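Chapter 4
When the Gripper Doesn't Let Go: Learning from Small Failures

In March, at a small commercial laundry in Nelville, a robot arm spent most of a night shift picking up the same pillowcase. It closed its fingers, lifted, carried the cloth over to the folding table, opened its fingers and went back for the next piece. The trouble was that the pillowcase had caught on a screw head on the inside of one finger, and so it rode along, back and forth, until Paraschiva Gavrilă came in early and hit the stop button. By then the arm had logged 300 successful picks.

I am fond of this story, partly because Paraschiva tells it so well, and partly because so little was hurt – one pillowcase and a bit of pride. It would be easy to laugh and move along to the bigger accidents in Chapter 5. But I'd like us to stay with it for a while, if you'll be patient with me, and ask what the machine knew and what it only assumed.
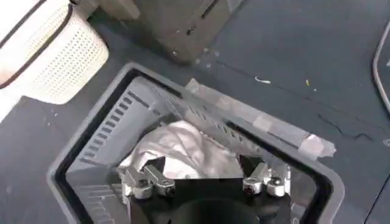

The controller knew how far apart its fingers were, and it knew how much current the motor was drawing. When the fingers closed and stopped short of fully shut, it wrote down "object held." When they opened again, it wrote down "object released." That second entry was a guess! An open gripper and an empty gripper are two different things, and cloth, which bends and snags and clings to whatever it likes, is very good at showing us the difference.

Luminița Stanciu, who wrote the pick routine, had tested it with stiff plastic blocks and then with 50 folded towels, and it had passed both times. Valter Amundsen had asked for a check after each release and was told it would slow the line by 2 seconds a piece. You will meet this kind of bargain again and again in your working life, and the people making it are usually sensible and usually tired.

In this chapter we'll take the Nelville fault apart slowly, starting with the log and working back to the screw. Section 4.1 deals with sensing a release, and Section 4.2 with the stop button and who should be standing near it. Before you go on, please read the shift log in Appendix B and mark the first line where you would have wanted an alarm.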